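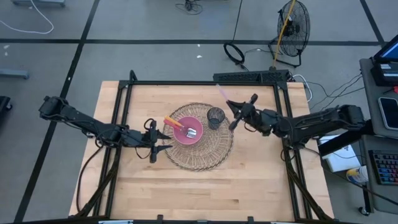

Alcides Huanca objected, in written comments on our first draft, that we had treated the one-bowl meal as a sign of haste. In his view many people who eat from a single bowl sit down for just as long as those who use plates, and our own diaries should have told us so. We went back to the diaries with this in mind and have rewritten the section.

The diaries were kept by 183 households in Umholm during May 2018. Each household noted what was eaten at the main meal, who was present, when the meal began and ended, and what was put on the table. We had sent out 200 booklets. Those that did not come back were mostly from the streets behind the old Tireck works, so shift workers are probably under-represented.

Huanca's point holds for evening meals. Soups, stews and rice dishes eaten from a bowl lasted as long as meals served on plates, and in households with young children they lasted slightly longer. It does not hold at midday, where bowl meals were short and often eaten alone. The earlier draft had put the two together – a mistake on our part.

A second matter is what counts as a laid table. Michalík treats a cloth or mat as the dividing line, and we have kept to that rule because it is easy to apply to diary entries. By this rule a single bowl on a mat, with its cutlery already in it, is a laid place (Figure 3). Several households would not have agreed. One wrote that she "only put a mat down for the wood" and did not think of it as laying the table at all. We coded her meals as laid, but the reader should bear in mind that the word is ours.

Figure 3. A one-bowl place setting: pink bowl on a round woven placemat, with a spoon and a fork.

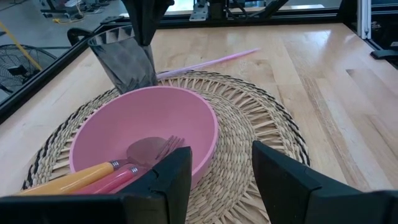 4.3 Serving dishes and second helpings

Second helpings were recorded in the diaries only when the person who cooked thought them worth noting, so the counts are low and are not used here.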